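Graston Kitchen Assistant: review of the evaluation release
Wed 3 May
Reviewed for Stadis by Usha Chettiar

The Graston package is offered to housing providers who wish to judge, before any purchase, whether a robotic arm could take on light kitchen duties for tenants. It comprises a simulated kitchen, a task library and a reporting tool. Our assessment covered 2 duties: heating a ready meal and clearing a worktop. Each was attempted 100 times.

Clearing was completed on 98 occasions, a result that compares well with the earlier Tretska release. Heating was far less dependable. The arm reached the appliance without difficulty — turning a control to a chosen setting was another matter, and many attempts ended with the wrong one. The reporting tool records such errors clearly. Set-up instructions are brief and assume prior knowledge.

Ready meals remain the harder duty, and providers should read the supplier's summary score with care. A single figure conceals how much depends on small controls. The toaster oven has three round dials stacked beside its door, and the range adds a row of knobs of its own. We recommend the package for planning purposes only, with a further review in July.

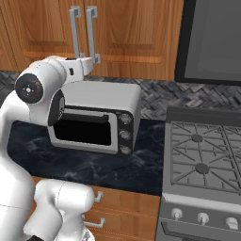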